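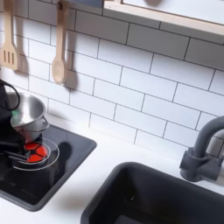
Good morning, and thank you to Anouk Groen for the invitation. I speak for the buying desk at Hutapea, so please take my view as a buyer's view.

Palm oil first. Stocks at our two ports are lower than in March, but the mills are running again and I do not expect a shortage. Price moved up 13 dollars and then stopped.

(next slide)

Freight is the part which worries me more. For a small parcel, say some 300 tons, we now wait longer for a place on the vessel - the big parcels go first. Slamet Santoso will show his freight table after the coffee, so I skip the details.

(slow down here)

Soybean oil. Many customers ask me if they should switch. My answer: check your contract before you check the price. At Binon they switched quickly, and then had to pay for tank cleaning.

Sunflower - only if there is time. Offers are few and the quality differs from seller to seller.

Last slide, our buying plan until harvest. Questions, then give the microphone to Slamet.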